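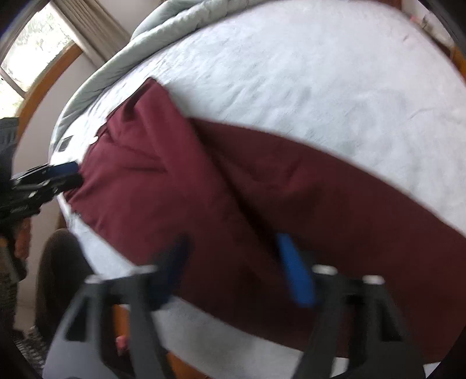
Home | Recipes | Supper Club | Minutes | Get in touch

Notes from the supper club meeting, July 25, 2022

Present: Minttu Valtonen, Paavo Leinonen, Lenni Honkanen, Esko Salminen and me, Martti Halonen, scribbling as usual. We met at Minttu's and started late – my fault, I went to the wrong door.

Last month's notes were agreed, with one change. Esko wants it written down that the burnt lentils were in the small pot, and the big pot was fine. Done!

First up was the August menu. I'd put forward a fish pie, but Paavo said it was far too hot for pie and I have to admit he had a point. We went back and forth for ages (Lenni was very keen on cold noodles) and settled on lemon chicken with a barley salad, plus stuffed peppers for anyone who doesn't eat meat. Pudding is Minttu's plum cake. We're cooking for 12.

Then the barley. Paavo tried the salad at home with 800 grams, dry weight, and reckons that will feed everybody with a bit left over. He cooks it the day before and dresses it while it's still warm, with oil, lemon and lots of dill. I asked if we could leave out the raisins. Put to a vote and I lost, so the raisins stay.

Chicken: Esko will do the marinade and wants it in the fridge for six hours at least. Lenni has offered his oven as well as Minttu's, as we can't fit four trays in one. Whoever has the decent roasting tin with the handles, please bring it back.

Minttu asked whether we should write the recipes up properly this time, with real amounts. Everyone said yes and then everyone looked at me. I'll type up the chicken and the barley, and Minttu will do the cake herself – she doesn't trust me with the oven temperature.

Any other business: Lenni's pickled cucumbers were passed round and finished. More vinegar next time, said Esko. Less, said Paavo. Lenni is leaving them as they are.

Next meeting at Paavo's, bring a chair.

Filed under: Supper club, Meeting notes, Summer cooking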